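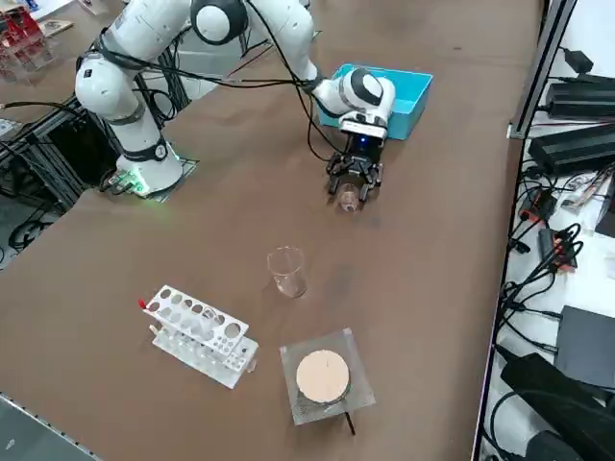 Ateliers > Club Rurno > Comprendre la pince

Comment un bras robotisé tient-il un bécher ?

Au club Rurno, les élèves programment un bras pour déplacer de la verrerie de laboratoire. Un bras de ce type est une suite de segments reliés par des articulations. Chaque articulation contient un moteur et un capteur d'angle. Le capteur indique la position, le moteur la corrige.

Au bout du poignet se trouve la pince. Elle est dite parallèle : ses 2 doigts restent face à face quand ils se rapprochent. Le verre est lisse et fragile. Si la pince serre trop peu, le bécher glisse. Si elle serre trop, il casse. L'équipe de Bianca Zamfir règle donc la force avant la vitesse.

Le programme comporte quatre étapes : approcher, fermer, soulever, poser. Pour verser, on en ajoute une : le poignet tourne de presque 90 degrés, lentement.

Les élèves notent chaque essai dans un cahier. En juin, Oana Olteanu et Eamon Lynch compareront les essais réussis et les essais ratés.

Mot à retenir : articulation, partie mobile entre deux segments.

Contact : Laurențiu Oprea, club Rurno | © Rurno | Haut de page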